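Grernatent rewatch, season 2: was the Avuvia episode really that bad?

marlowe_k
OK so I'm back on my rewatch and I got to the Avuvia episode on Saturday, the one everybody told me to skip. And I loved it?? The whole thing is two people stuck in a ferry terminal arguing about a coat. Give me twenty more of those. Who hurt you all?

pinebarrens
It's the pacing for me. Clestska has just been arrested, we're all dying to know who turned her in, and they hand us 42 minutes of ferry terminal. I remember yelling at the TV.

marlowe_k
See, I had the next one queued up already, so the wait didn't bug me. When it aired was there a gap?

pinebarrens
Two weeks! They took a break right after it. Two weeks of coat.

dutchie_tv
I'm with marlowe. Koen Martens never gets to be funny in that show except there. The vending machine bit still kills me. And the coat matters later, which I won't spoil, but go back and watch the pockets.

marlowe_k
Nooo don't tell me about the pockets. I've forgotten most of season 3 and I'd like to keep it that way until I get there.

I've been watching in pieces, an episode here and there during the day and then one properly on the couch at night. The Avuvia one I gave my full attention and I think that's why it worked. It's a quiet one, and if you look away you miss half of what Daneshvar is doing with her face.

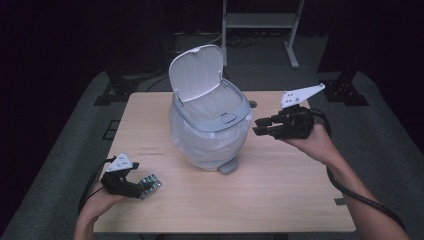
The season 1 ones hold up fine with half an ear, by the way. There's so much explaining in them. Somebody walks into a room and tells you who their brother is. By season 2 they trusted us a bit more, and I kind of missed how much when I watched it the first time.

oldgoat259
Disagree on season 1. The harbor stuff is the best writing they ever did, and Cor Dekker wrote all of it. He left and you can hear it. People in season 2 start talking in speeches.

dutchie_tv
He wrote the Avuvia episode too, goat. Check the credits.

oldgoat259
He has a story credit on it. Story credit could mean he said "ferry" in a meeting once.

pinebarrens
lol

marlowe_k
I'd believe he wrote the coat fight though. It sounds just like the harbor arguments, where they're both wrong and they both know it. The speech at the end I'll give you, that was clunky.

oldgoat259
Fine, the coat fight. I'll watch it again this week but I'm not promising anything.

pinebarrens
If you could only keep one episode from season 2, what is it? Mine's the trial, easy.

dutchie_tv
The trial is so overrated. The wedding!

marlowe_k
Haven't hit the wedding yet so ask me in a few days. For now, ferry terminal, and I'll fight you both for it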